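About Zilline

Hi, I'm Mayu! I run Zilline, a tiny social media studio for small shops, clubs and anyone else who'd rather be doing their real job than arguing with a scheduling app. I started out writing posts for a friend's bike store in August, got hooked, and now look after 8 regular clients.

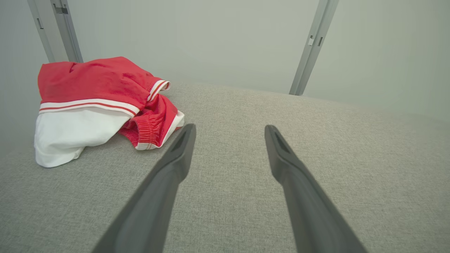
Gray woven fabric, close up.

Most of my work is captions, content calendars and answering comments - the everyday stuff that slides when you get busy. I'll also tidy up an old profile with the wrong opening hours on it (you'd be surprised how often I see that one).

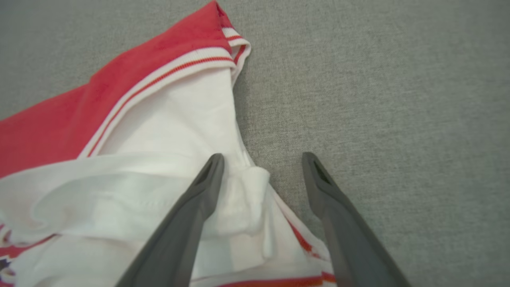
Kristof Meijer joined me last year and handles the ads. He's the numbers guy, and he'll happily talk you out of a campaign if your budget is too small for it. Our longest piece of work so far was for Kramer, a garden center that went from 273 posts with no plan at all to one we're both pretty proud of.

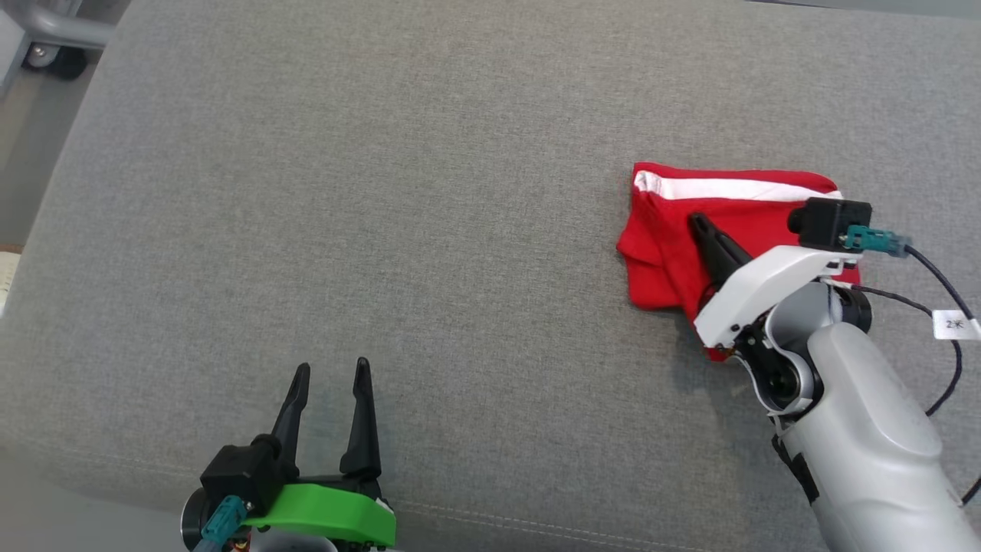

Photo: Lieven Verhoeven

We don't buy followers, and we don't do contracts longer than three months. If you want to leave, you get all your passwords and drafts back the same day.

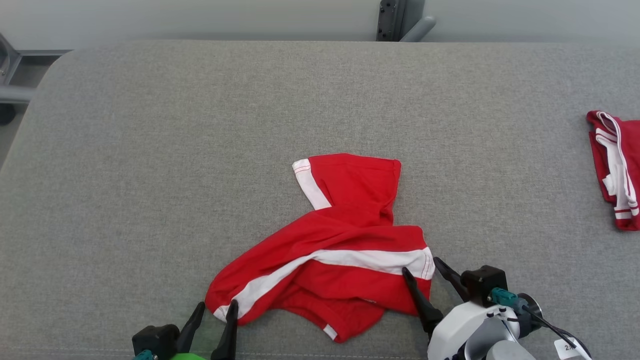
New clients start with a free half-hour call. Bring your questions, your worst post and a coffee - we'll take it from there!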